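Can a machine clear up the kitchen yet?

An interview with Muthu Rajan
Words: Peiyu Pan

Muthu Rajan has a short answer for people who ask him when they'll be able to buy a robot that does the housework. "Which bit of the housework?" he says. If they say all of it, he changes the subject.

Rajan spent the first part of his working life on the packing floor at Retolside, where he looked after the machines that closed and labelled cartons. He now works at Kiso, a small outfit that tests household and light commercial robots for the companies that want to sell them. His job is to write the chores. Someone has to decide what "put the cutlery away" means, in what kind of kitchen, starting from what kind of mess, and whether the machine passed. At last count he had 127 chores on his list, from folding a tea towel to emptying a lunch box.

We spoke over two long calls in September. I wanted to know what works, what doesn't, and whether I should keep doing my own dishes. He told me to keep doing my own dishes.

The carton machines at Retolside, he says, were faster than any person and very easy to upset. "You had one size of box and it came down the line facing one way. If a flap was bent, everything stopped and I walked over with a knife. People would visit and be amazed by it, and I'd be thinking about the flap."

He says a home is nearly all bent flaps. Nothing is the same size as the thing next to it, the furniture moves, and whoever lives there has their own idea of where the peeler goes. A factory can be rebuilt to suit the machine, with marked floors and fixed lights. Few people will do that to their kitchen.

"I've had engineers ask me if the family could use a different tablecloth," he says. "No. They like the tablecloth."

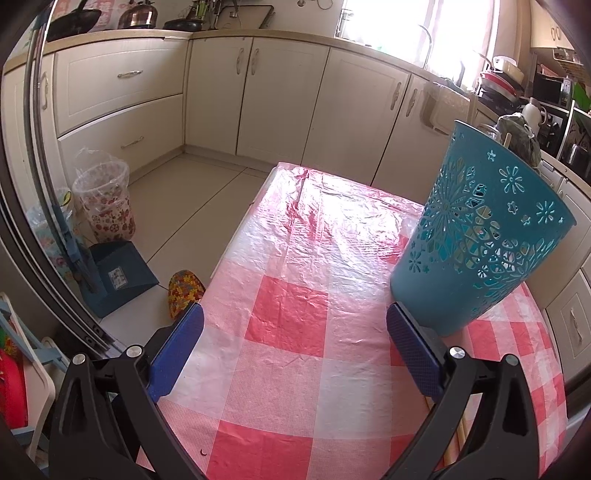 Tablecloths come up a lot in conversation with Rajan. So do windows. A camera that copes well under office lights can lose track of things on a shiny surface with the sun coming in, and plenty of the kitchens he writes for have both. He tries to keep chores in the list that have failed for that reason alone, because otherwise they get quietly dropped.

"The developer will say the lighting was unfair. And I say, well, it was the afternoon."

I asked him to name something a machine can do in a home today, without help, that he would trust while he was out. He thought for a while. Floors, he said, if you've picked up the socks. Mowing, if the yard is a sensible shape. After that he started adding conditions. A good arm with a good gripper can pick up a mug from a clear bench and put it on a shelf, and it will do that most of the time. It can move fruit from one bowl to another. It can wipe a table, though it won't always know when the table is clean.

"Wiping is a funny one. The motion is fine. It's knowing there's a dried bit of porridge there and going back over it harder. A kid can do that. A kid won't, but a kid can."

The best system he has tested was from a firm called Jaber, which put an arm on a wheeled base and gave it a set of kitchen jobs. It attempted 953 pick-ups over the length of the trial and completed 917 of them. I said that sounded very good.

"It is very good," he said. "Now think about your own kitchen. How many things do you pick up making dinner? If you dropped or fumbled 36 out of every 953, you'd have a bad week, and some of those would be glasses. And that was with me choosing the objects, so there were no wet ones."

He doesn't want to sound down on Jaber. He says the same trial a few years earlier would have been stopped on the first morning. What has changed, in his view, is how the machines are taught. When he started, somebody wrote out each movement. Now the usual way is to have people do the job many times over and let the system learn from the recordings. A lot of that is done with grippers held in the hand, so the person feels what the robot would feel and is stuck with the same two fingers.

Being stuck with two fingers teaches you a lot, he says. He makes every new starter at Kiso spend a morning doing chores that way before they're allowed to write one.

"They come in thinking the hard jobs are the ones with knives or stoves. Then they try to pick up something thin that's lying flat. With your own hand you'd roll it up onto a fingertip and you'd never know you'd done it. With two pads you go at it five or six times and then you start swearing."
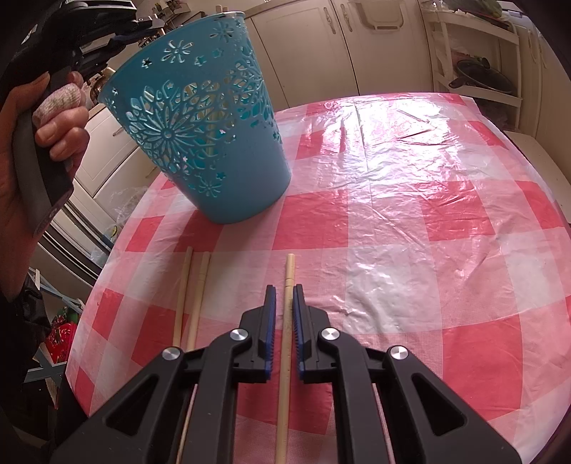 Tidying is the part of the list Rajan rewrites most often. It looks like one chore and is really several, and developers tend to be strong on one piece and weak on the next. Finding the object is mostly solved. Getting hold of it is close. Putting it where it belongs, the right way up, beside the others, is where the scores fall away. Chopsticks are his favourite test for this. Three of them lying side by side on a checked cloth, with a tall basket standing a little way off, would take a person no effort to clear. For the machine each one has to be gripped, stood up on its end and brought over a rim that hides what is already inside. If the grip is off centre, the stick swings. He scores the pick and the placing separately, and the second number is always lower.

"Everyone shows you the pick," he says. "I want to see the last two centimetres."

Cloth is worse. So is anything in a thin plastic bag, which changes shape when touched and is hard for a camera to see in the first place. Rajan has a whole section for bags. The best result in it so far came from a machine that pushed the bag off the bench altogether, and then carried on as though the job was done. He marked that as a fail, and the developer argued.

I asked whether shops and workshops were further along. He said yes, in patches. Postby, a parcel and stationery wholesaler that has used Kiso's testing, has an arm that sorts returned items into tubs near the loading door. It handles boxed goods without trouble. Loose items still go to a person at the next bench, and that person also deals with whatever the arm gives up on. Rajan thinks that is how most small businesses will meet these machines, with one dull part of a job taken off someone who keeps the rest.

"The staff there don't mind it. What they minded was the beeping. It beeped every time it wanted help, and the woman on the bench said she hadn't taken the job to be beeped at. They swapped it for a light."

Has it saved Postby money? He says he doesn't know and wasn't asked to find out. It has meant that nobody has to do a full shift of returns, which used to be the job people rang in sick for.

There is another group he hears from more and more, people who aren't after convenience at all. They have arthritis, or a bad shoulder, or a parent living alone who can't bend to the bottom drawer. They write to Kiso asking which robot to buy. He answers every one and hasn't yet recommended anything. For most of them he suggests a long-handled grabber and an occupational therapist.

"That's the part I find hard. They don't need 127 chores. They need three or four, done properly, every day. Pick up what I dropped. Get the pot down. Open this. And it can't work on most mornings, it has to work on all of them."

He thinks a machine that fetches dropped items from the floor is the nearest to being ready. The floor is flat, the person can point, and a slow second try does no harm. Lifting a pot down from a shelf above someone's head is much further off, and he would not want it in his mother's house at present.

I asked what he'd have at his own place. He and his wife have a dishwasher, a rice cooker and a floor robot that gets stuck under the same chair. He could move the chair, he says, but it's in the right spot.

Before we finished I went back to the dishes. Suppose the machine had all evening, I said. Suppose I didn't care how slow it was, and I was happy to stack everything in one place beforehand.

"Plates, yes, probably, if they all match," he said. "Do yours match?"

They don't.

"Then give it a few years. And rinse them first, whoever's doing it."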